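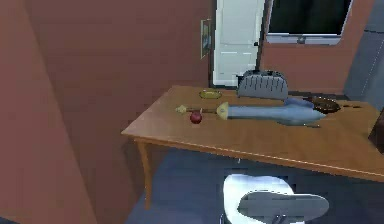

Clokden Arm Pack: three months in

I bought the Clokden Arm Pack back in November, when I got tired of fighting with the free arm models you find all over the place. It's a pack for your simulator: one light arm, two grippers, a wrist camera, a controller panel, and a bunch of household rooms to try them in. No real hardware at all, which my landlord appreciates. I paid 110 dollars for the home license and I've put 430 practice grabs through it so far, so I feel okay about having opinions.

First, setup. It took me most of an evening, and half of that was my own fault (read the bit about the units, I didn't). Once it's in, the rooms load fast, even on my old laptop. My favorite is the long table room with the toaster, the little yellow-olive dish and the red apple. You'd think one apple on a big table would be the easy one. Ha! It's round, it rolls, and if you come in a touch too low you shove it toward the dish and have to start over.

Now the grippers. The pack has a two-finger one, sold as the Elta, and a soft three-finger one called the Boonchu. I ran each of them 50 times on the apple and then 50 times on the toaster lever, same speed, same start pose.

Elta, apple: 38 clean lifts. Boonchu, apple: 47. The soft fingers sort of wrap around the fruit and forgive you if your aim is off, and I aim badly, so that suits me fine.

Toaster lever is the other way around. The Elta got it 41 times. The Boonchu managed 19, and a few of those were luck. The lever is such a small thing sticking out of the side and those fat fingers keep bumping the body of the toaster first. I tried going in from a steeper angle and picked up a couple more, but it's slow work and I lost patience.

The arm itself is good. It's smooth, it doesn't do that awful shaking thing when you stretch it all the way out, and the joint limits make sense. My one gripe is the wrist. It turns nicely one way and then gets stubborn going back, so you end up taking the long way around for no reason I can see. I wrote to support and got a real answer from Roos Timmermans, who told me to lower the damping setting on the last joint. That helped a lot — I wish it came that way out of the box.

The camera I like less. The wrist view is fine up close but it gets muddy on anything dark, and a shiny tabletop throws it off too. I ended up doing most of my runs from the room camera, looking down at the table from a bit above, and my scores went up right away. If you do everything from the wrist, plan on turning the lights up in the room settings.

The controller panel is plain and I mean that kindly. Sliders, a grip force dial, a big stop button. You can plug in a game pad too. I used to use Wotanley's controller, which has a nicer looking layout and costs 400 for the full version, and I don't miss it. Saving a run takes one click here. Over there I had to name the thing, pick a folder and then name it again!

Would I buy it again? Yep. Get it if you want to compare grippers at home without spending real money on real fingers. Skip it if the camera side is what you care about most, or wait and see if they fix it in the next update. Four stars from me, and I'll come back and change that if the wrist gets sorted out.

Posted 2018-02-05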